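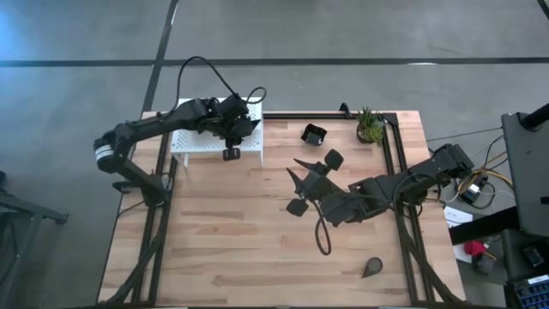
Do I still need the old generator installed globally to start a new project?
Once Zavus 7 is out you can drop it. The starter gets pulled fresh every time you run the init command, so a global copy only gets in the way.

That question came up twice before we even got going, so I put it at the top. Okay, notes from the Sunday call. I typed these while talking, so please fix anything I mangled.

On the call: me (Elin Penry), Raymonde Landry, and the Hoekstra folks, who joined late and had to hear the first part again. Sorry!

Templates. We have too many. Raymonde wants to keep the plain one and the Ladum one and retire the rest. I argued for keeping the Danalgate layout too, mostly because I use it (I know, I know), and we agreed it can stay until March if I write the missing readme. So I'm writing a readme.

Lockfiles. Long talk. The starter currently ships one, and people on a different package manager get a wall of warnings on first install. Hoekstra would like us to ask which manager you use and write the right file. Raymonde thinks we should ship none at all and let the first install create it. We went with Raymonde's version, and Hoekstra will test it on their build server before we merge. 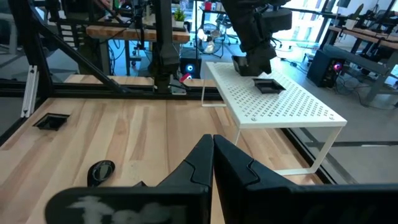 Light wood tabletop, close up.

Prompts. The init command asks way too many questions! I'd like it down to project name and template, everything else behind a flag. Everybody was fine with that. Default port stays at 300 plus whatever the Ladum config adds, and no, I don't love it either, but changing it breaks the old scripts.

Timeouts. The template download gives up after 15 seconds. Raymonde will make that a setting and print the URL it was trying to reach, which would have saved me a whole evening last month.

Still open: the name of the cache folder. We ran out of time.

To do
Elin: Danalgate readme, cut the prompts
Raymonde: remove lockfile, timeout setting
Hoekstra: test install on the build server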